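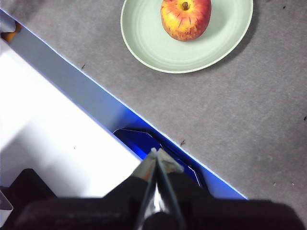
*A red and yellow apple on a pale green plate.*

**Nultska adds scheduled sending to its mail add-in**

WIDVILLE, January 2018 - Nultska has released build 2103 of Costache, its add-in for desktop email. The update lets users write a message now and set the day and hour at which it will be sent. Messages waiting to go out are kept in a separate folder, where they can be edited or canceled.

The new build also raises the limit on saved reply templates from 80 to 1000. Shared templates can now be locked by an office administrator.

"Our customers asked for more control over when mail leaves the building," said Jairo Sotelo, product manager at Nultska. "Scheduled sending was the most common request we received last year."

Current license holders may install the update at no charge. Offices that use the Gondura calendar connector should update the connector first - earlier versions will not load with the new build. Support for the previous build will end in August.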